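**Review: Lemar two-finger hand-held gripper (pair), used on packaged food**
Reviewed by Viktória Katona, 8 June 2019

The Lemar is a hand-held gripper sold in pairs to teams who record manual tasks for later playback on a robot arm. We bought two pairs through Zudari and used one of them for handling small grocery items on a household table. The second pair stayed in its box until the fault described below, so it serves as the comparison.

## Build

The linkage is stiff and has little side play when new. The trigger return is even on both units. Weight is acceptable for short sessions, less so after an hour. Benedek Kovács, who has smaller hands than I do, found the reach to the trigger too long and switched hands often.

The manual is thin. It gives a torque value for the pivot pins but no service interval, and it does not mention the fingertip pads as a wear part.

## The fault

The left fingertip on one unit began to lag the right near full closure. With rigid cartons the effect was small, as the box stopped both tips in any case. On film packets it mattered. The late tip pushed the film sideways, the fold rolled out of the grip and the packet dropped. The recorded opening width still showed a closed gripper, so the log listed these as good picks.

We found this only when Boglárka Boros compared the log with the video. By then the session held nearly 3,000 closures, and 14 drops had been logged as successful. The lag does not show when the gripper is closed in the air.

Film packets need a narrow pinch, with the tips almost shut on a folded strip of packaging. There is very little travel left at that point to absorb a tip that arrives late.
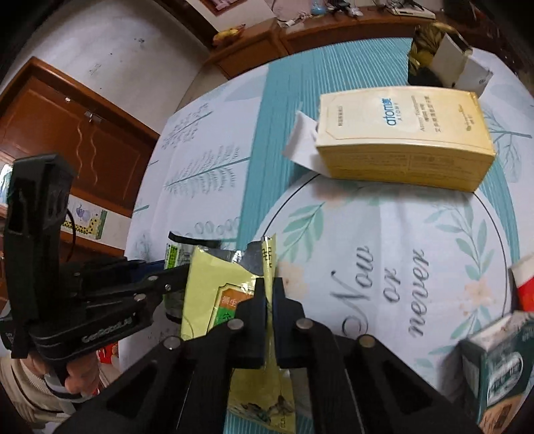 ## Cause and repair

One pivot pin on the left side had backed out by less than a turn. No thread locker had been applied at the factory. We removed the pin, cleaned it, applied a medium-strength compound and tightened it to the value in the manual. The lag went away. The unused pair had the same dry pins, and we treated those as well before putting it into service.

Lemar support answered the next morning and sent a drawing. They did not say whether later units would ship with locked pins. I asked a second time and have had no reply.

## Safety

The gap between the inner linkage and the housing closes as the trigger is pulled, and it is wide enough for a fingertip. Ghizlane Nasr was pinched there while freeing a caught wrapper with her other hand. The skin was not broken. There is no guard and no warning label. Release the trigger fully before reaching into the linkage.

## Check before use

1. Close the gripper on a single sheet of paper and pull. The paper should come out straight.
2. Try each pivot pin with a driver. Any movement means the pin needs to be locked again.
3. Pick up a soft packet and hold it while watching the width reading.

## Verdict

Good mechanism, poor assembly. I would buy it again for boxes and rigid items. For film packaging, lock the pins on arrival and do not take the width reading as proof of a grip. A follow-up on pad wear is planned for September.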